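Drurneck Cottage, Skulgate
By Widad Twal, updated in May

I've been letting Drurneck for a few years now, and I still get a silly flutter every time a booking comes in. It's a two-bedroom stone cottage at the top end of Skulgate, nine minutes' walk from the harbor if you don't stop at the bakery (you will stop at the bakery). It sleeps four, plus a baby if you bring your own travel crib.

Downstairs you get the kitchen, a sitting room with a wood stove, and a tiny back porch where I keep rain boots in odd sizes. Help yourself to those! The bedrooms are upstairs, one double and one twin, and the stairs are steep, so please think about that before you book for grandparents.
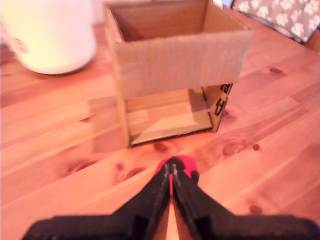 The kitchen has a proper oven, a dishwasher and a Pakeo coffee maker that takes a bit of getting used to. Press the left button twice and wait. There's no microwave. I keep meaning to get one.

Dogs are very welcome, up to two, for $25 each per stay. The yard is fenced all the way round, but the side gate sticks, so give it a good shove behind you. The coast path starts roughly 400 yards down the lane and it's lovely first thing in the morning, before the parking lot fills up. 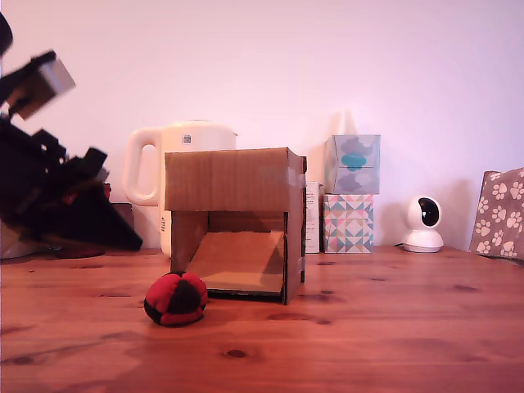 Changeover day is Tuesday, check-in from 4 p.m., out by 10. Oskari Kemppainen looks after the place when I'm away and he'll send you the code for the key safe, which is 2730 Harbor Lane's and not the neighbor's, whatever your map app tells you. For dinner I'd go to Tsakiris, down by the boats, and order the lamb. Book ahead in summer, it's small.

Sheets and towels are included, and so is your first basket of logs. Wi-Fi is fine downstairs and patchy in the twin room.

Get news of late openings by email. Enter your address to join our list. Unsubscribe any time.

© Drurneck Cottage, Skulgate | Contact Widad | Back to top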